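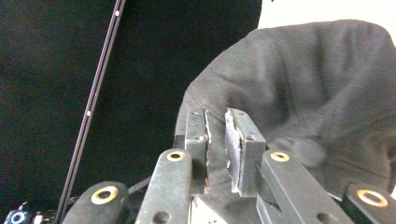
手持夹爪采叠衣服的数据，和遥操作比到底差在哪

版块：示教与数据采集
楼主：dvorak_灰袖子
发表于 2018年10月31日

我们组在做布料折叠，任务很窄：桌上一件衣服，抓住边，提起来，对折，放下。之前一直用主从臂遥操作录示教，从八月录到现在，能用的只有104条。上个月改成人直接拿着两指夹爪去做，夹爪上带相机，同一个任务攒了1,449条，两个人录的。

数量上去了，训练出来的策略反而在抓取这一步不稳。录的时候人手一捏就捏住了，放到机械臂上经常捏空，或者一次捏起来两层。折叠本身倒还可以，只要第一下抓对了，后面大部分能做完。

想问三件事。第一，手持示教的抓取动作是不是天生就不适合直接拿来学，要不要抓取用遥操作、后面用手持。第二，指面的垫子大家多久换一次，我怀疑磨损有影响。第三，深色布料你们怎么处理，浅色的成功率明显高。

机械臂末端装的是同一款夹爪，连杆和指头都一样，电机换了。

————
2楼 morbridge_老周

先查力。人拿夹爪的时候，手上是有感觉的，布滑了会下意识再捏紧一点，或者手腕往下压一压再合。这些在相机里基本看不出来，轨迹里也只有几毫米。机械臂照着位置走，没有这个反馈，就捏空了。

你说遥操作的策略抓取稳，那是因为操作的人也没有手感，他只能靠看，看不准就多压一点。录进去的动作本来就是没有手感也能完成的动作。

————
3楼 夹具工Park

垫子我这边按次数换，不按天。泡棉的磨得快，边上一起毛就该换了。边缘翘起来的时候合爪会先碰到翘的那一块，布被顶走。两边垫子厚度不一样的话，中线也会偏，自己拿卡尺量一下。

另外你机械臂上那套垫子是新的还是旧的？录的时候用旧的，跑的时候用新的，摩擦不是一回事。

————
4楼 dvorak_灰袖子（楼主）

回3楼：臂上的是新的，手持那套从开始录到现在没换过。这个确实没想到。
回2楼：有道理，但是遥操作录一条要好几分钟，布料这种任务失败率又高，重来还得把衣服重新铺一遍。靠遥操作攒到一千条不太现实。

————
5楼 Zinhle_M

不太同意2楼。手感这个因素有，但是说手持数据天生不能学抓取就过了。我们在Erkcombe的项目里全是手持录的，毛巾和T恤，抓取没出大问题。区别在录的规矩：

合爪之前停半秒，指尖压到桌面再合。
合上以后停半秒，再往上提。
不许在空中补捏，补捏的整条删掉。
每条只抓一次，抓错了也放下重来，不要接着做。

人手太灵活，你不管他，他每次的抓法都不一样，同一个褶子能从三个方向去捏。策略学到的是平均，平均下来就是夹在两个方向中间，什么也没夹到。

我们总共3,612条，按这个规矩重新筛过一遍，删了不少，删完成功率是涨的。

————
6楼 morbridge_老周

毛巾厚，好抓。楼主那个是衣服，薄厚不一，接缝的地方和单层的地方完全两样。你们毛巾的结果搬不过来。

————
7楼 Zinhle_M

我写了毛巾和T恤。T恤是单层薄的。

————
8楼 morbridge_老周

看漏了，T恤那部分我收回。不过压到桌面再合这一条，等于把力的问题用桌面解决了，和我说的是一个意思。布堆成一团、下面没有硬东西垫着的时候，这招就不好使。

————
9楼 Zinhle_M

这个同意。堆起来的我们先录一个摊开的动作，单独一个任务，不和折叠混在一起训。

————
10楼 pk_数据清洗

说一下深色布料。我处理过一批类似的，深灰的衣服，夹爪也是深灰的，背景再铺一块黑布，三样东西在画面里糊在一起。人看着还能分出来，图一缩小就只剩一团暗的，褶皱全没了。

我的做法：
一、曝光锁死，不要自动。自动曝光碰到白墙会把布压得更黑，相机一转亮度就跳。
二、背景换成中间色，黑的白的都别用。
三、灯放侧面，位置低一点，褶子的影子才出得来。
四、训练时亮度扰动加大，但这个只能补一点，前三条没做的话没什么用。

你可以把抓取前最后一帧缩到网络输入的大小，自己看看能不能指出该捏哪里。指不出来，模型也指不出来。

————
11楼 dvorak_灰袖子（楼主）

刚试了10楼的办法，抽了几十条，深色的有一大半我自己都指不出来。背景先换掉。

规矩这块再问一下5楼，停半秒那个，训练时静止的帧要不要删？我们现在的处理脚本会把速度接近零的帧去掉。

————
12楼 Zinhle_M

合爪前后的不要删。删了等于没停，而且夹爪开合的时间点会和图像对不上。开头结尾的静止段可以删。

顺便查一下延迟。手持的时候图像和夹爪开度是同一时刻记的，臂上电机合爪要时间，如果策略发完合爪指令马上就往上提，那就是还没夹住就走了。很多捏空是这么来的，和手感没关系。

————
13楼 Flestell旧用户

延迟+1。我们当时量出来夹爪比臂慢一截，把夹爪指令提前发，捏空少了一半多。先量这个，半天就能做完，别急着重录。

————
14楼 夹具工Park

连杆的间隙也顺手看看。带铜套的那种，套磨了以后指头会晃，合到底两个指面不平行，上面夹住了下面是开的，薄布从下面滑出去。拿张纸夹在指尖抽一抽，上中下三个位置都试，哪里一抽就出来哪里就有问题。手持那把天天用，晃得一般比臂上的厉害。

————
15楼 dvorak_灰袖子（楼主）

纸条试了。手持那把指尖中间和上面夹得紧，最下面一抽就出来。臂上那套三个位置都紧。

接下来的顺序：先量夹爪延迟，两边垫子一起换新的，背景和曝光改掉，然后按5楼的规矩重录一小批，只录抓取。遥操作那104条留着当测试用，不混进去训。

————
16楼 morbridge_老周

遥操作的不混进去可惜了。抓取那一段切出来，权重给高一点，比单独放着强。

————
17楼 pk_数据清洗

我反对混。相机位置只要差一点，模型就会去认数据是哪边来的。先分开跑，有了基线再说混不混。

————
18楼 dvorak_灰袖子（楼主）

先分开跑。延迟的数量出来我发在这个帖子里。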